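**Bed-making** is the everyday craft of dressing a mattress with sheets, covers and pillows, and it's a homely subject with a surprisingly long tail of habits, favourites and family arguments behind it.
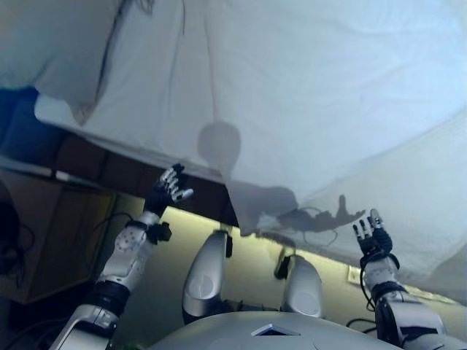
*By Pallavi Mishra | Updated 2022-01-31*

Most households begin with the bottom sheet, either flat or fitted. Flat sheets are the older kind, and plenty of people still love them (they fold so neatly for the cupboard!). The corners are usually mitred, a tuck long taught to nurses in training.

## Pillows and colour

Pillows may be stacked flat or leaned upright, and the colours needn't match.
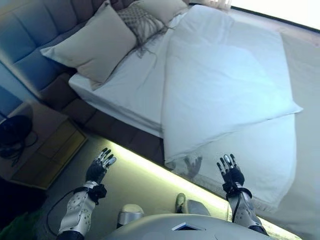 *Pillows resting against a blue upholstered headboard.*

Writers on the home differ over how many is too many. Zawadzka, in her cheerful household guide, allows 2 for sleeping and as many for show as you can bear to move each night.

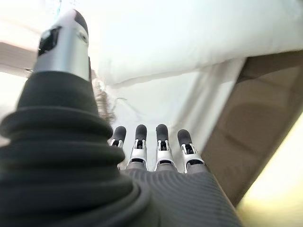

## Seasonal changes

In cooler places flannelette comes out well before December, while linen and cotton percale are kept for the warm months.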